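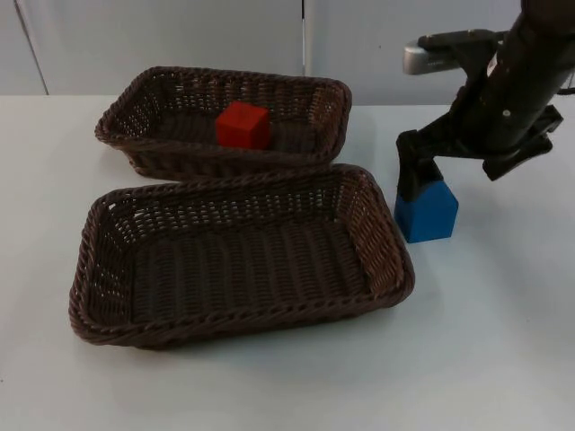 Subject: Re: [small-arms] Gripper drifting off centre after a finger swap

Hello all,

Replying to the Itberg bench question further down, and sorry for the length – I've just spent two very happy evenings on exactly this and I'm full of it.

> We changed the fingers on our arm in June and since then every
> pick lands slightly to one side. Flat blocks are fine. Anything
> with a pointed top gets nudged over before the fingers close.
> I have redone the camera calibration twice and it made no
> difference. Is it the camera, the fingers or the wrist? And in
> what order would you check them? We run a plain sort, blocks
> from the table into baskets, nothing clever.
>
> Itberg bench

Fingers first, then wrist, then camera. I know the camera is the tempting one because it's all done from a chair, but if the fingers aren't closing on the centre line you can calibrate the camera till midnight and you'll only be teaching it somebody else's mistake. (I did this. Till midnight.)

Our cell at Sendley is close to yours: black arm coming in from the right, white table, two dark brown plastic wicker baskets one behind the other, and blocks to go in them. The red cube is our easy block. It has flat sides and forgives nearly anything. The blue house is the one I use for setting up, because the gabled roof shows every fault in the hand. If one finger touches the slope early, the block wants to tip or slide away, and you can see it with your own eyes at slow speed. I love that block.

The order I go in now:

Power off, and open the fingers by hand as far as they go. Look at the screws that hold each finger to its bracket. On ours, one finger had been put back with a scrap of old thread lock under the foot, so it sat at a slight lean. You could hardly see it, but at the tip it was plenty. I cleaned both faces with a rag, put the finger back, nipped the screws up in turn, a little each, and then went round again.

Next the closing check. Power on, slow the arm to 8 per cent, bring the hand down over the house block on bare table and close it gently. Watch the block and ignore the fingers. If it shuffles sideways before it's held, one finger is arriving first. Turn the block through a quarter and do it again, and if the shuffle stays on the same side of the hand, it's the hand.

Then the wrist. Our camera bracket sticks out to one side and makes a lovely handle, so people lift the arm by it. Please don't! Check its screws, and while you're there check that the cable has enough slack for the wrist to turn both ways. Ours was pulling at the far end of the turn, and that gave us a second, smaller error that only showed up over the rear basket. It drove me up the wall until I stood on the other side of the table and watched the cable go tight.

Only after all that, redo the camera. Don't reuse the old file as a starting point. The Pylypenko script on the list archive will happily load it and blend the two, and you end up halfway between wrong and right. Move the old one out of the folder and begin clean.

Last job is the release height. Wicker isn't flat inside, there are ridges in the weave, and a block let go too high can rock on them and finish up leaning on the side. I use 45 mm above the basket floor for the release and go up to 140 mm before the arm travels across, so it clears the braided rim properly. If your baskets are taller than ours, measure to the top of the braid and add a bit. Mark the basket positions with pencil on the table too, under the corners. Baskets this light creep when the hand brushes them, and then you'll be blaming the camera all over again.

After the refit I left ours running the sort for almost 2 hours and the house block went in square every time I looked up. I was grinning like a fool. It's such a small thing, a finger sitting flat on its bracket, and the whole machine feels new.

One question back to the list. Has anyone fitted the softer Hondix pads to this sort of finger? I'd like a bit more give on the sloped faces, but I'm worried they'll peel at the tip where the finger meets the point of the roof. If you glue them, what with, and how do you get them off again afterwards?

Itberg, do try the quarter turn test before you undo anything and tell us which side it shuffles to. I'm around most evenings after seven and glad to go through it step by step – bring the arm's joint readings if you can, with the hand parked straight down.

All the best,
Sendley bench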